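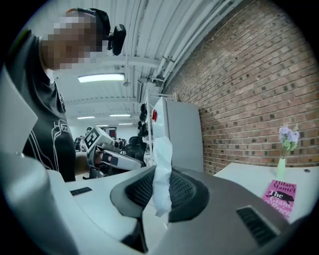 Tudur Griffiths wrote, after reading the first draft of this file, that a crumpled tissue is trash in every house he has ever been in and that a separate category for it was a waste of everyone's time. I disagree with the first half and have some sympathy with the second. His objection is left in because most people who open this archive will have the same one.

Dreddale Loose Paper Notes
README, third revision

What is in the folder

1011 short written records of small, light, crumpled things found while tidying indoor spaces. Tissues, paper towel, packing tissue, napkins, receipts that went through the wash, liners from shoe boxes. Each record says what the item looked like, where it was lying or standing, and what the person tidying did with it. The records were written in 52 rooms in Starnville and Dreddale, mostly workrooms, kitchens and shared offices, with a few hallways.

Main file: notes.csv
Word list: terms.txt
Original comments, lightly cleaned: remarks.txt

Fields

record: a plain number, no meaning beyond order of entry.
room: a code for the room. The key is not included.
item: one of the 21 terms in terms.txt.
color: as written by the person tidying. "White" covers a lot of things that are not very white.
state: flat, folded, creased, crumpled, torn. More than one allowed.
edge: clean, uneven, unknown.
near: the closest large object, such as a table, sink or cabinet.
action: kept, tossed, moved, left.
sure: yes or no. See below.

About the item terms

I would trust these the least. The word list has "tissue", "paper towel", "napkin" and "packing tissue" as four separate terms, and I don't believe most people can tell them apart once the thing has been balled up and opened out again. I can't. For that reason revision three added "tissue-like", and I would sooner see it used too often than too little. The white strip in the picture at the top, with its folds and its jagged lower end, would be entered as tissue-like, white, crumpled, uneven. The near field would say cabinet, and even there I'd want a note, given that "refrigerator-like" is as far as I would go.

Older records have not been changed to match. If a record from the first round says "napkin", it means somebody thought it was a napkin.

About "sure"

This field was meant to capture doubt. In practice the people who should have doubted wrote yes all the way down the sheet, and the careful ones wrote no so often that their records look worse than they are. Please don't filter on sure=yes and call the result clean. I tried it. The mix of items hardly moved, and several of the oddest entries stayed in, including a "receipt, white, folded" whose remark describes a sock.

About "action"

Three problems.

"Moved" was used for moving something to the wastebasket, and also for moving it out of the way to wipe a surface. Only the remarks can tell you which, and plenty of rows have no remark.

"Kept" is rare in the kitchens and common in the workrooms. I have seen this read as a finding about people's habits. It may just be that the workroom crews at Rusu were told to save packing tissue and the kitchen crews were told nothing.

"Left" is where Tudur's complaint runs into trouble. If it's all trash, someone should explain why so much of it was left where it was. My own guess is that it had been put there on purpose, around a glass or under a wobbly foot, but the sheet never asked.

Tearing

Thin paper tears when you pick it up by one end. A torn state in the file therefore tells you what the item looked like when the person wrote it down, which was often after they had handled it. Nothing in the sheet separates torn-when-found from torn-while-tidying. The September sheets have a handwritten note asking for this to be fixed. It was not fixed.

The same goes for "uneven" in the edge field. Some paper towel comes off the roll with an uneven edge and was never torn at all in the sense a reader would assume.

Things I would not use this for

Estimating how much paper waste a household or office makes. There are no weights.

Deciding what people think is worth keeping. See above.

Comparing Starnville with Dreddale. Different people, different sheets, different instructions. Vero used an early copy for that comparison and the chart looked very convincing, which bothered me more than if it had looked like noise.

Things it may be good for

Finding ordinary words for thin, creased, shapeless stuff. The remarks are better than the coded fields for this, and I'd start there. People wrote "looks like a ghost", "half a hanky", "was flat once". None of that fits a column and all of it is easier to picture than state=crumpled.

Checking a tidying checklist against real clutter. If your checklist says only "throw away paper", read a few dozen remarks and see whether you still like it.

Known errors

Room codes ending in 3 were reused for a while. Treat them as unknown.
Some colors are in the state column and the other way around.
Duplicates exist where two people wrote up the same item. They often disagree, so I kept both.
"Liner" and "shoe box liner" should have been merged. They were not, and the word list still counts them separately.

Changes

Revision three: added tissue-like; added remarks.txt; removed a summary table I could not reproduce.
Revision two: split the edge field from the state field.
Revision one: one sheet, no field notes, please don't cite it.

Corrections are welcome if they come with the record number. Tudur has sent in several, all arguing for "trash" in the item field, and those are still open.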